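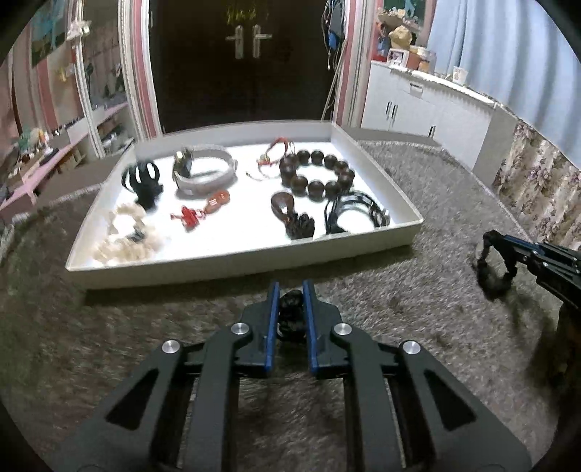 Can a scratched acrylic watch crystal be sanded without taking it out of the case?

It can, as long as the bezel is masked and the crown is fully pushed in or screwed down. The limit is scratch depth. If a fingernail catches hard in the scratch, replace the crystal.

Re: [repair] Order of grits on domed acrylic
From: Wakana Kobori
15 April 2018

I moved the short version to the top so it can be copied into the list notes. Details follow, inline.

> I have a Stilari hand-wind with a domed acrylic crystal and two
> scratches near 4 o'clock. Tried polishing paste for twenty minutes
> and the small marks went but these two did not. Is paste enough if
> I keep at it, or do I have to sand?

Paste alone won't get there in any sensible time. It removes very little material. It will also round the edges of a scratch, so it looks softer under the lamp and still shows in daylight. You have to bring the surrounding surface down to the bottom of the scratch first.

> If I sand, where do I start? I have 600 and 2000 here and nothing
> between. The crystal is the Flosstead 2384, if that matters.

Start at 600 only on those two scratches, wet, with a drop of dish soap in the water. Back the paper with a piece of eraser cut to a flat face. Straight strokes across the scratch, light pressure, wipe and look every ten strokes. Stop when the scratch is gone and you see only an even gray patch.

Going directly from 600 to 2000 is possible but slow. Buy one sheet of 1000 and one of 1500. At each step turn the stroke direction by 90 degrees and carry on until no lines from the previous grit are left. Most bad results I see come from leaving 600 lines under a 2000 finish. They don't show until the paste goes on, and then you have to go back three steps.

The part number does matter. I measured a 2384 before fitting one last May and it was 1.4 mm at the center, thinner toward the rim. Yours are near the rim, so go easy. If you are still at 600 after five minutes, stop and order a new one.

> Does the dome end up with a flat spot?

It will if you stay in one place. From 1000 on, sand the entire dome, rolling the paper over the curve with a fingertip and no backing. To check, hold the crystal under a straight tube light and tilt it. The reflected line should bend smoothly. A kink means a flat.

> Someone at Sugiyama told me to use a rotary tool with a felt wheel
> for the last step.

I don't. Acrylic softens quickly under a wheel and the surface goes wavy, and you can't sand that out without losing a lot of thickness. A cotton cloth and paste by hand takes five to ten minutes.

On masking: two layers of polyimide tape on the bezel, cut at the joint with a new blade. Dornarari sells a 6 mm width that follows a small bezel without creasing. Change the tape once between 600 and the finer grits, or trapped coarse grit will put new lines in the work.

None of this applies to mineral glass.

W. Kobori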